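About Skimlow

Skimlow makes returns and parcel handling slightly less miserable. We would have liked a grander mission statement, and for a while we had one, but it took up most of the home page and customers kept ringing to ask what we sold.

What we sell is a service. We put a two-armed robot called Tak on your packing bench, teach it your parcels, look after it when it sulks, and send you one bill a month. You don't buy the robot. You don't have to learn to program it either, though one customer did, and we've asked him to stop.

How we started

Bit-na Maeng set up the company after several years of running a returns desk for a mail-order clothing business. Her job was to take soft plastic bags out of crates, find the label, scan it, and pass the bag along. She did this through three managers and two changes of scanner, and came away with a sore shoulder and firm views on plastic bags.

Her view, in short, is that boxes get all the attention. A box has corners. It stays the shape it was when you last looked at it. There are plenty of machines that will move a box for you, and we'd happily recommend one. A mailer bag folds over its own label, clings to the bag next to it and slides off anything you try to put it on. Most of the people who came to sell her automation had brought a box to show it off with.

So Tak was built for bags. The first one lived in a unit in Bultdale, next door to a firm that cuts worktops, and spent its first March dropping the same bag of socks. We still have the socks.

What Tak does all day

The job is a plain one. Bags arrive in a crate. Tak takes one, gets the label where the scanner can read it, and lets it go on to the conveyor. Then it does that again, with no view on the radio station.

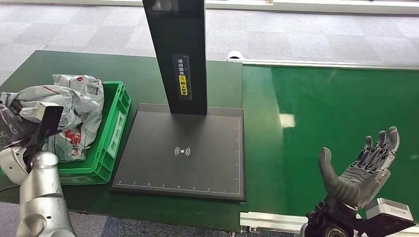

We work with the bench you've got wherever we can. If your scanner is a decent one we'll keep it, and if your crates are an odd size we'll cope, having met most odd sizes by now. Before we install anything we ask for 194 of your real parcels, the ugly ones included. People tend to send us their nicest. We send those back and ask again.

What you get

The standard plan is called Lavent and covers one Tak on one bench, with fitting, training on your parcels, repairs and a phone line answered by somebody who has seen the robot. One Tak handles up to 384 bags an hour. A quick person on a good morning will beat that, and will tell you so. Tak is for the afternoon.

The plan costs £1,929 a month. We put the price on the page since we've all filled in those forms that promise a quote and deliver a man called back to ring you during lunch.

What Tak won't do

It won't wrap gifts. It isn't keen on anything wet, and it has no idea whether the dress has been worn to a wedding before being sent back. You will still need people for that, and for the bag with no label, and for the one marked "open carefully" in green biro.

Visiting us

We're still in Bultdale, in a bigger unit now, with 2 demonstration benches and a kettle. Bring a crate of your own bags and we'll run them while you watch. Mornings are best, as the worktop people start their big saw after lunch. Parking is round the back, past the skip.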